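Ticket: Wreck record coordinates off in public viewer
Project: Zilalero naval wreck register
Component: Wirgate map layer
Status: Resolved
Opened: Wednesday, May 13, 2020

Reported problem
The minesweeper Harnen plots nearly 400 meters inland on the public map. The same record shows the correct position in the editing form. The Doherty, lost in the same minefield, has the same fault. Merchant hulls are not affected.

Checks
Cleared the tile cache and reloaded. No change.
Compared the stored position with the scanned salvage report. Values match to the second.
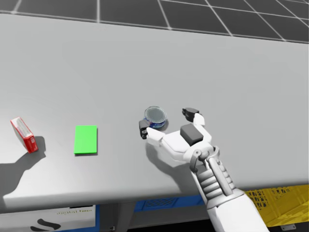
Exported all wartime naval losses in the sector. 36 records returned, 18 of them displaced. Every displaced record came from the October import, which was keyed from the 1944 clearance charts.

Cause
The clearance charts use an older datum. The import tagged these rows correctly, but the Wirgate layer ignores the datum field and treats every position as WGS 84. The editing form reads the field, so it displays the right values.

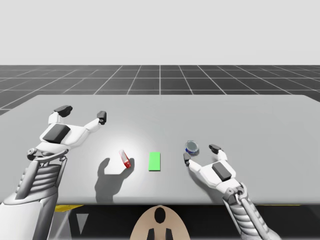
Fix
Added a conversion step before the layer is built. Original chart positions are kept in the source column and must not be overwritten. Rebuilt the layer in batches of 200 records.

Result
Harnen and Doherty now plot offshore, inside the charted minefield boundary. The other displaced records were checked against the chart index and agree.

Still open
Two records have no datum entered. Left unconverted and flagged for review under a separate ticket.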